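LISEZMOI – Rangement du lit, chambre Tunstead
Version du 8/9/20, tenue par Elis Prosser

Objet
Le dossier Tunstead traite d'un sujet que la littérature néglige : le linge plié sur un lit d'une personne. Natte de bambou dessus, patchwork à singes dessous. Le goût n'est pas évalué.

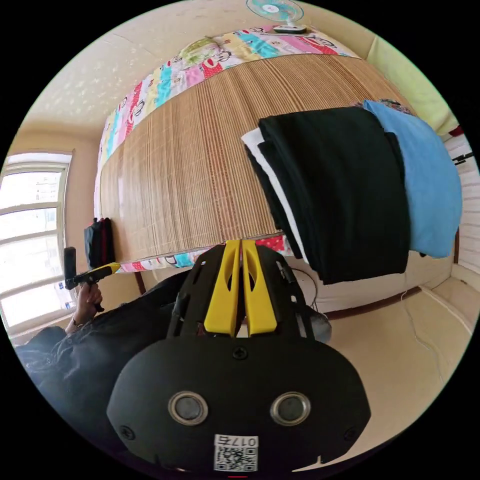 Faut-il retirer la natte avant de plier ?
On la laisse en place. Le linge se plie dessus, et les singes ne s'en plaignent pas.

Contenu
76 séquences, 6 par dossier au maximum. Le noir domine, ce qui complique la recherche des manches. Les piles vont au coin du lit, l'oreiller reste à la tête.
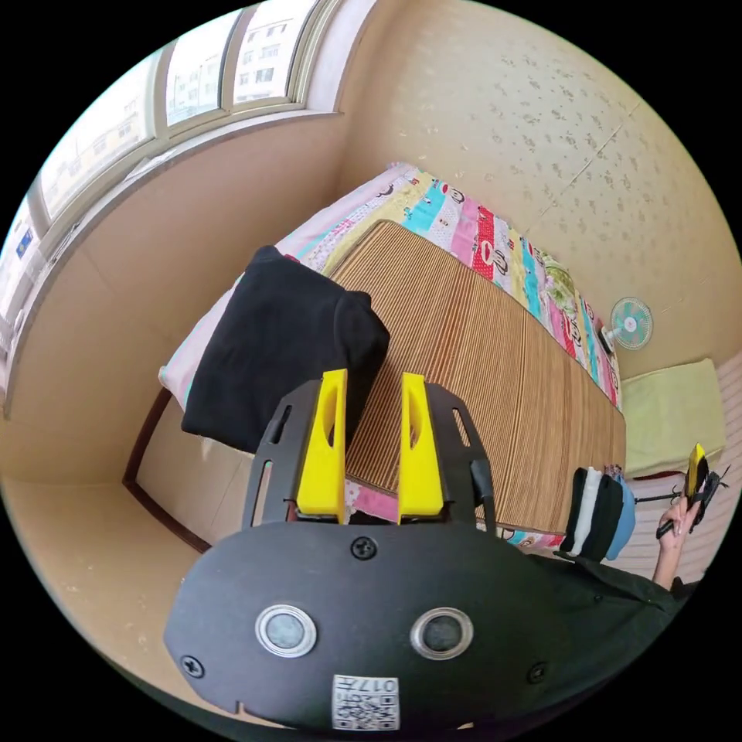
Une pile de travers reste une pile. Prasanna Haque voulait une catégorie « plié de mauvaise foi » – on en reparlera en octobre. En attendant, tout va dans « plié ».

Cas pénibles
- Serviettes : en deux, puis encore en deux.
- Grandes pièces noires : chercher un bord, n'importe lequel, et s'y tenir.
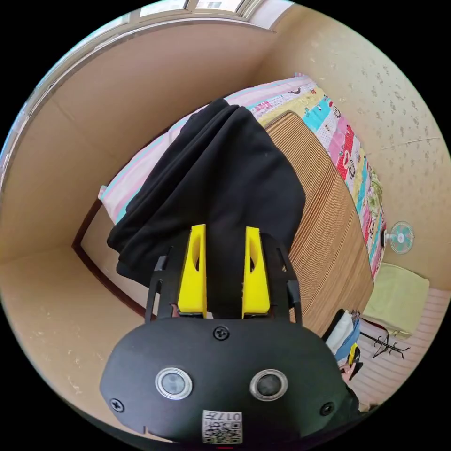
À faire
Fusionner avec Skidine. Renommer le dossier « divers2 ».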